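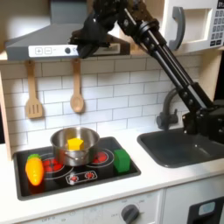 Zeitstempel, mal wieder. Seit Juni läuft die Steuerung für den Arm an der Spielküche bei uns über Grosar, und seitdem passten Kamerabilder und Gelenkwinkel nicht mehr sauber zusammen. Im Log sah alles gut aus. Im Replay hing das Bild dem Arm hinterher, und zwar immer um denselben Betrag: 70 Millisekunden.

Gefunden habe ich es erst, als ich die Episoden mit Huet Schritt für Schritt durchgegangen bin. Huet zeigt pro Zeitschritt alle Kameras nebeneinander und darunter die Gelenkkurven. 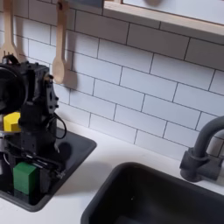 Der Treiber stempelt die Bilder beim Eintreffen im Puffer, die Gelenkwerte dagegen kommen mit der Zeit aus dem Controller. Beides landet in derselben Spalte. Beim Training fällt das kaum auf, der Loss sinkt trotzdem. Die Policy lernt dann eben, auf alte Bilder zu reagieren, und schließt den Greifer zu spät.

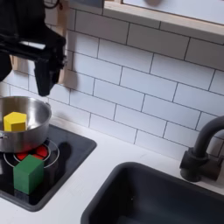 Lesezeit: 2 Minuten

Die Korrektur ist kurz. Ich ziehe den Versatz beim Export ab und interpoliere die Gelenkwerte auf die Bildzeit. Von 2.838 Episoden waren 857 betroffen, alle nach der Umstellung aufgenommen. Der Export lief mit 6 Prozessen über Nacht. Die Rohdaten bleiben, wie sie sind, der Versatz steht jetzt als eigenes Feld in den Metadaten.

Offen ist noch die Wahrnehmung. Der Detektor für die Klötze verliert Grün, sobald der Klotz im Topf liegt und Greiferteile davor sind. Gelb hält er besser. Ob das am Training liegt oder an der Schwelle, habe ich noch nicht getrennt.

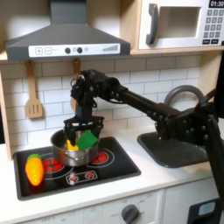 Prostport schrieb dazu, ein fester Versatz sei riskant, bei wechselnder Last wandere der Puffer mit, und man solle lieber gleich die Hardwarezeit der Kamera auslesen. Stimmt wohl. Unser Treiber gibt sie bisher nicht heraus, der Patch dafür liegt im Zweig trurach und ist ungetestet.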